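Brarwood Education Centre
Helpdesk: Bolimeck document library
Subject: Handouts save without pictures, search misses new pages
Status: Closed
Opened: 2019-05-10
Handled by: Lamduan Sangkhawat
Priority: Normal

Original report

When I edit a handout in Bolimeck and press Save, the page comes back with the text in place but grey boxes where the pictures should be. It happens on the surgical skills handouts and on the wound care ones. Old pages I haven't touched are fine. If I open the same page on the computer in the print room the pictures are there, so they must be getting saved somewhere. Also the search does not find anything I have added this week. I don't know if the two are connected. I need the handouts printed before the next intake and would rather not paste them all into a word processor again.

Reply from helpdesk

Thank you for the report. Please let me know which browser you are using, whether you log in from the office or from home, and the name of one page that goes wrong every time. Please don't delete and re-upload anything yet, as that changes the file dates and makes the log harder to read.

Reply from requester

Office, the usual browser, whatever it was set up with. The page is "Instruments and tissue, part 2". I have not changed any settings. It was all right before Easter.

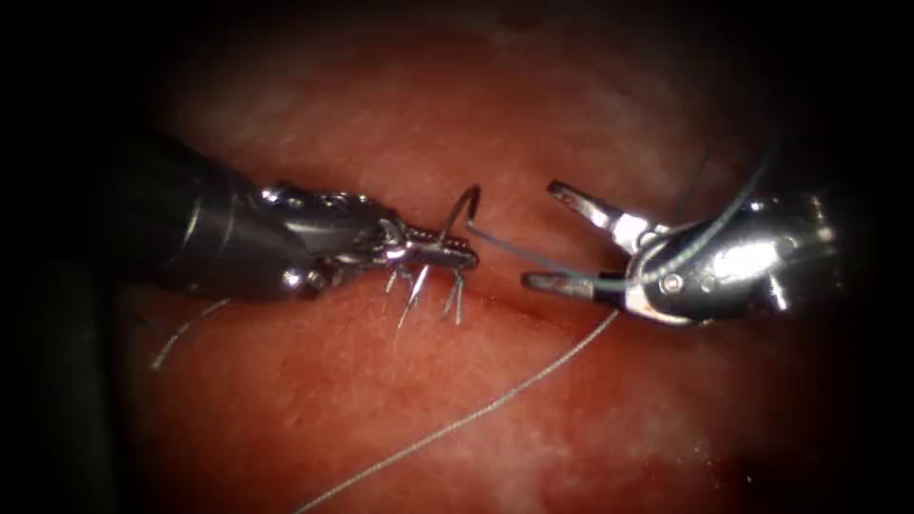 I also tried logging out and in again, and restarting the computer. No difference. A colleague at the next desk gets the grey boxes too, but only on pages I have edited. She can edit her own and they come out normally.

Helpdesk note

Opened the page from my own account. Grey boxes. Opened it from the print room login and the pictures loaded. Cleared the print room browser and loaded it again: grey boxes. So the print room was only showing an old stored copy. The fault is on the server side and the browser can be ruled out.

Checked the Arkham file store. The picture files are there and are the right size. The permissions on them are wrong. Files uploaded by this user belong to a group called "staff-old", which the web service can't read. Files uploaded by the colleague belong to "staff".

Changed the group on one file by hand. The picture on that page appeared straight away. Left the others alone for now so there was something to test against.

Helpdesk note

Looked at the user's account. It was moved between departments in the directory and kept its old primary group. Bolimeck takes the primary group when it writes a file and takes no notice of the rest. Moved the account to "staff", asked the user to log out fully and upload a test file. The test file has the right group.

Search is a separate fault. The index job stopped with the message "item limit reached". The limit in the settings file is 2000 and the library has now gone past it, so anything added after that point was never indexed. There was no alert because the job ends with a normal exit code even when it stops early.

Message to Ruiz-Ortega support

We have a Bolimeck library where indexing stops at the limit in the settings file. Can the limit be raised safely on our version, and does the whole index need rebuilding afterwards? The server has plenty of free disk space. We would also like the job to report an error when it hits the limit. At present the log line is the only sign.

Reply from Ruiz-Ortega support

The value of 2000 is the default and can be raised. Restart the indexing service after the change and run a full rebuild out of hours. A partial rebuild will skip the items that were missed. The exit code is a known issue and is on our list. We have no date for it yet.

Helpdesk note

Raised the limit and restarted the service. First rebuild failed because the backup was running and had locked the index folder. Ran it again after the backup had finished and it completed with no errors. Searched for three of the page titles the user gave me and all of them come up.

Ran a script over the file store to find anything else in "staff-old" and changed the group. A few of the files belonged to people who have left. Changed those as well, as the pages are still in use.

Reply from requester

Pictures are back on everything I have looked at and the search is working.

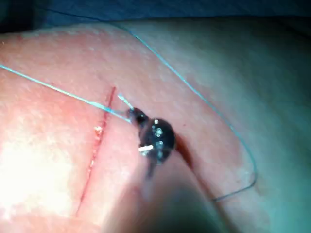 Straight incision in skin, blue drape at the top.

One thing left over. When I print to PDF the caption under a picture sometimes goes on to the next page by itself. Not urgent.

Helpdesk note

The caption problem is in the print template. It has no "keep with previous" setting on the caption style. Added it to the template and printed two handouts to check. Captions stay with their pictures. Very tall pictures leave a white gap at the foot of the page before, and I have left that as it is.

Added a weekly check that compares the number of items in the library with the number in the index and emails the helpdesk if they differ. To be taken out once Ruiz-Ortega fix the exit code. Will ask them again in August.

Follow-up for the accounts team: when someone changes department, the primary group needs changing by hand as well. Sent them the steps.

Requester has agreed to close.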